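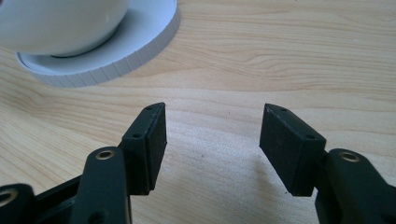 Cup and saucer, Flallside tea room

Subject: Re: [flallside-walkers] October coach trip, and the money

Hello all,

Sorry for the slow answer, I've been up to my ears in apples (if anyone wants a bag, please, please shout).

Fanni Borbély wrote:
> Marcelle tells me the coach to Baltow is 476 pounds whether we
> fill it or not. Is that right? And do we still set off at 7.30?
> Last year Imre and I stood in the lay-by for ages because
> the time had been changed and we'd missed the message.
> Also, is the top path open again or are we going round by
> the reservoir?

Yes, 476, and that's with the driver staying on all day. I did ring the other firm but they wanted more and couldn't promise a toilet on board, and I know how that went down the last time! We've got 3,256 in the account, so we could cover the lot if we had to, but I'd like to keep it above 3,000 until the hall rent is paid, so please do send your fares to Marcelle soon.

Still 7.30, same lay-by, and I promise I'll phone you both myself if it moves.

The top path is open as far as the second stile. After that there's a diversion through the beech wood, which adds a bit but is much nicer anyway, and you miss that horrible stretch along the road. Ashraf walked it last week and says it's very muddy by the gate, so boots, and gaiters if you own them. He also met a bull, but it was on the other side of a good thick hedge.

Two more things while I'm here. Whoever left a green flask on the back seat in spring, I still have it, and I've washed it (you're welcome). And Imre, could you bring the big map again? Mine has split along every fold and the bit with Baltow on it has gone missing altogether.

Lunch is bring your own, tea afterwards for anyone who wants it. I'm told the lemon cake goes early.

Heloísa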